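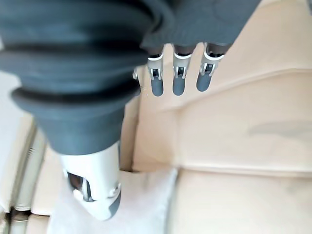 23rd June

What a day! I have finally sorted the big cupboard, the one I've been promising myself since February, and I am so pleased with it that I've been back three times this evening just to open the doors and look. Up at six, tea, toast standing up, and straight in before I could talk myself into the ironing.

Everything came out first. I do think that's the only way (Mum used to do one shelf at a time and she was still at it at Christmas). Blankets on the bed, tins on the floor, and all the odd bits in the big bowl, which filled up in no time, so then there were odd bits in the colander as well. I found the good scissors! And the green tablecloth from the Dastau house, with the candle wax still on it, and a whole bag of pegs from before we had the airer. I've kept the pegs.

The jigsaw was right at the back, the 800 piece one of the harbour, and of course I sat down with it. I know, I know. But I only did the lid of the lighthouse and a bit of sky, and then I put it all back in its box with a new elastic band round it, so that hardly counts as stopping.

Sarla Srivastava came by before lunch with the boxes she'd promised me from Maurya, lovely strong ones with proper lids, and ended up staying until gone two. She is a marvel at folding. I've never in my life got a fitted sheet to lie flat and she does it in the air, talking the whole time about her new allotment and the beans. She showed me twice. I can do the first corner now.

We had cheese on toast and the last of the plum chutney, and she took the spare casserole home with her, the one with the chipped handle, which made me very happy because it's a good pot and I've got two others.

Shelves now go: sheets at the top, towels, then the boxes, then the heavy things at the bottom where they should have been all along. I wrote the labels in my best capitals with the fat pen. "STRING ETC" is my favourite. I still haven't decided about the old Sonero radio — it crackles, but it was on the windowsill all through the years at number 93 and I can't see it going in a bag. It's on the landing for tonight.

Three bags by the front door for the charity shop. My back is complaining and there's fluff in my hair and I don't mind a bit. Bath next, a very hot one, and then I might just get that jigsaw out again and finish the lighthouse.

Must ring Sarla tomorrow about the beans. And buy more elastic bands.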